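Shares 3 Comments 2

Javell kitchen arm project – progress note for the Revora fund, April

Quick one, full figures follow with the quarterly. Main item this period was the open day, so most of this is that.

Open day. Ran 10 am to 4 pm at the Montoya building, kitchen lab on the ground floor. 200 through the door. Mostly families in the morning, care home managers and two groups from the community college after lunch. We'd planned for groups of 12 but people drifted in and out and we gave up on the sign-up sheet before noon.

Demo program. Three short tasks on a loop, pick and place at the counter, with play food for anything the kids would want to hold afterward. Édgar ran the arm, Flor did the talking. Flor's version of the safety talk is a lot shorter than the one in the binder and we'd like to swap it in permanently – draft attached seperately.

What went OK. Morning loop ran without a stop. Gripping round items much better than in the winter tests, new finger pads are worth the money. Speed still slow. Visitors said so, often. We keep it slow on purpose when the public is in the room, but should of put that on a sign.

What didn't. Two stops after lunch, both the same fault, wrist cable pulling when the arm turns back toward the wall. Restarted inside five minutes each time. Édgar wants a proper cable guide instead of ties. Quote from Nanon is $1,000 fitted, inside the hardware line, no change to the budget needed. Would like your OK by the end of the month so it can be in before the next visit.

Spending. Open day cost $3,000 all in – printing, extra insurance, lunch for the crew, rental of the barrier posts. That's what we asked for. Nothing carried over.

Feedback cards. 40 came back. Most common ask was to see it work next to a person, second was what it would cost to have one at home (no answer for that yet and we said so). A few wanted longer by the counter, less time with the slides. Fair. Slides go down to five minutes next time.

Counter setup is staying as it was for the open day, so the team isn't rebuilding it before every visit. Toaster and toaster oven on the left, board in the middle under the arm, plate of play fruit up on the drawer unit to the right. 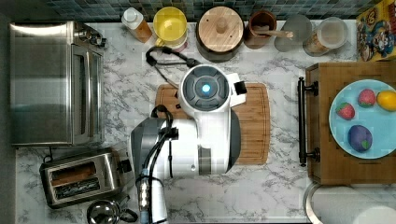
Yesenia Cuervo: Thanks for getting this over so fast. Cable guide is fine by me, go ahead and order. Can the side by side task be ready for the next visit, even a very simple one? Passing an item across would do. Also please send the cards themselves, not only the summary.

Reply from the team – yes to the cards, scanning them now. Side by side task depends on the safety review, Ilaria has the paperwork and will write to you directly. Next visit is a smaller group, care staff only, date to be confirmed once the guide is fitted.

1 share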